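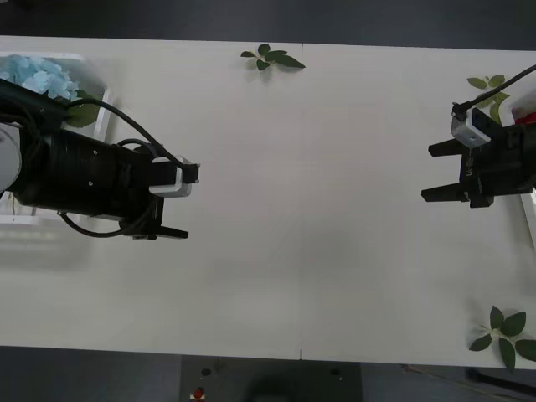

Stemina will publish its good-practice rules for robot flower sorting in September. The draft covers reset checks, stop buttons and cable routing, and asks sites to log at least 500 runs before they change a gripper setting.

"Clear the table edge before every run," said Kartini Liew, who edited the draft.

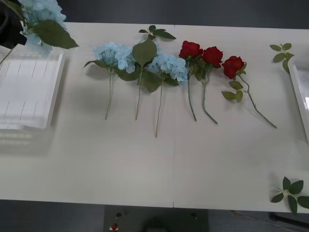
Blue hydrangeas and red roses laid out in a row.

Comments close Friday at noon. Melley and Gazi have already sent theirs.

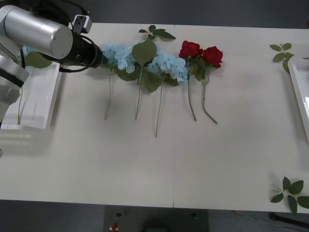 Do small sites have to follow the rules?

They are voluntary for any site logging fewer than 40 runs a week.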